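Week 2 — How a town changes its water price

Notes for the evening course, Damián Urrutia

Last week we read the Falthorpe case. The town had one flat price for every house, and people who used little water paid the same as people who used a lot. Today we look at the step price.

In a step price, the first 100 units are cheap. From unit 101 the price goes up. A family that uses 153 units pays the low price for 100 of them and the high price for only 53. Many students apply the high price to everything — please be careful with this in the homework.

Please read the Pominmont report before class and mark each place where the writer says "fair." Does the word always mean the same thing?
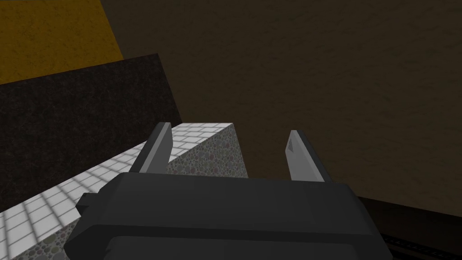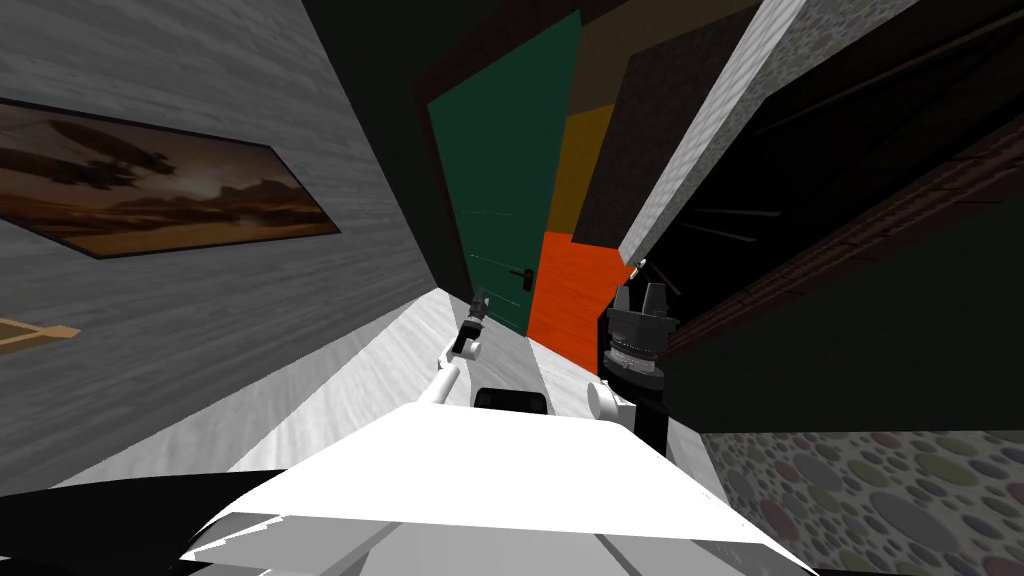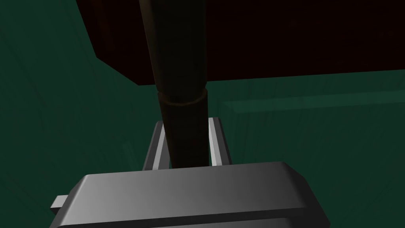

Homework

Work out the bill for a bakery that uses 600 units. Show each step.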